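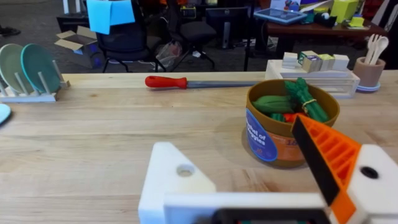
## 6 Working at the Grerkness bench

This section applies to staff at the Phuthong returns room who work at a Grerkness sorting bench. Read it with Section 5 (Power and emergency stop). It replaces the loose sheets issued with the first bench in September.

The bench takes over the picking up and setting down of mixed small goods. It does not decide whether an item can be sold again. Grading, repairs and any decision to throw an item away remain with the bench operator.

### 6.1 Changes to the job

Before the bench was fitted, each sorter handled an item from tub to shelf. The work is now divided as follows:

| Task | Before | Now |
|---|---|---|
| Laying out goods | Sorter | Bench operator |
| Picking and placing | Sorter | Arms |
| Grading | Sorter | Bench operator |
| Refused picks | Not applicable | Bench operator |
| Clearing the day's log | Shift lead | Bench operator, checked by shift lead |

The operator's target is no longer a number of items per hour. Flistell measures the bench, and the log does not carry the operator's name unless form 521 is filled in (see 6.5). Shift leads must not use pick counts when reviewing a person's work.

One operator may look after one bench. Looking after two benches at once is not permitted, including during breaks.

### 6.2 Laying out the goods

1. Put the arms in HOLD. Wait for the steady amber light on the control box.
2. Place the goods on the table top. Leave enough space beside each item for a finger of the gripper to come down.
3. Leave small goods in their tub if the job sheet is marked TUB. Do not tip them out to save time; the pick routine for an open tub is different from the routine for a flat surface.
4. Lay long items flat.
5. Check both fingers of each gripper for tape, fluff or label glue. Wipe with a dry cloth only.

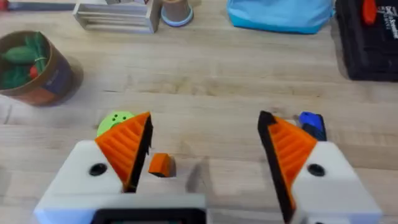
6. Step back behind the floor line, 600 mm from the table edge, and press READY.

**Note:** Small blocks and discs may be missed if they lie close to a larger item of the same colour. Move them apart during step 2.

**Caution:** Do not reach over the table while the light is green, even if the arms are still. An arm that has stopped may be waiting for the other one to move.

### 6.3 Running with both arms

The arms share the middle of the table. Rudura software gives the shared area to one arm at a time during normal picking. In hand-over jobs it may give it to both, and the fingers will then pass close to each other. Speed is reduced in these jobs and cannot be raised from the operator's menu.

1. Select the job from the list. Hand-over jobs are marked with the letter H.
2. Confirm that the wrist view for each arm is live. A frozen picture must be treated as a fault.
3. Press RUN and stay at the bench for the first cycle.
4. If either arm pauses for longer than 38 seconds, press HOLD and go to 6.4.

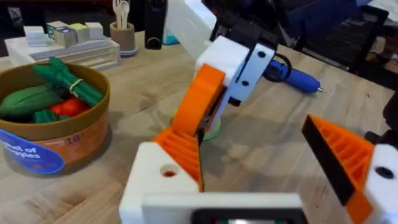
*Fig. 6-2. Wrist view with the other gripper over the table.*

The wrist view is intended for checking the grip. It does not show the whole table, and an item can be hidden behind a finger. Use the bench view to judge whether the table is clear.

Operators who previously sorted by hand often press HOLD when an arm takes an item in an order they would not have chosen. This does no harm to the bench, but each HOLD restarts the plan for the items remaining. Allow the cycle to finish unless an item is about to fall or be damaged.

### 6.4 Refused and failed picks

A refused pick is one that the bench does not try. A failed pick is one that it tries and drops, or closes on nothing. They are logged separately.

For a refused pick:

1. Press HOLD and wait for the steady amber light.
2. Turn the item or move it by hand.
3. Press READY, then RESUME.
4. If it is refused again, take it off the table and grade it by hand. Enter code R.

For a failed pick:

1. Press HOLD and wait for the steady amber light.
2. If the item is still in the fingers, support it from underneath and select OPEN. Do not pull it free.
3. Look the item over for marks. Ribbed finger faces can leave lines on soft card and thin plastic.
4. Enter code F, or FM if the item is marked.

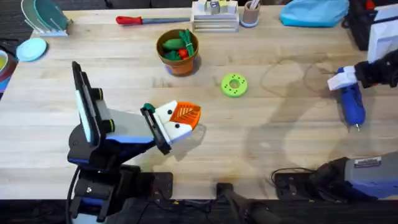 An item marked by the fingers is not charged to the operator. It goes to the grading shelf with its ticket and is graded in its present state.

Hand tools, and anything with a lead, need a second look before RESUME is pressed. A lead can be carried along with another item and pull the tool after it. If the job sheet does not list tools, take them off the table and put them through by hand.

### 6.5 Objections and reports

Form 521 is used for three purposes:

- to report that the bench moved in a way the operator did not expect
- to report that the work caused strain, for instance from repeated bending to clear refused items
- to ask for a job to be returned to hand sorting.

The form may be filled in by any operator and does not need the shift lead's signature. The job concerned stays off the bench until a written reply has been given. During that time the operator is paid at the bench rate, whichever way the goods are sorted.

Completed forms go to Sunee Ratanaporn, bench training. She also keeps the list of people cleared to operate. Clearance lapses after a change of gripper fingers to a different type, and is renewed by running one flat job and one tub job under supervision.

### 6.6 End of shift

1. Let the current cycle finish, then press HOLD.
2. Select PARK. Both arms must be in the parked position before the power is turned off.
3. Clear the log. Check that every R, F and FM entry has a ticket number.
4. Return unsorted goods to their tubs and mark the tubs PART DONE.
5. Turn the key to OFF and hand it to the shift lead.

Issue 2, January 19, 2019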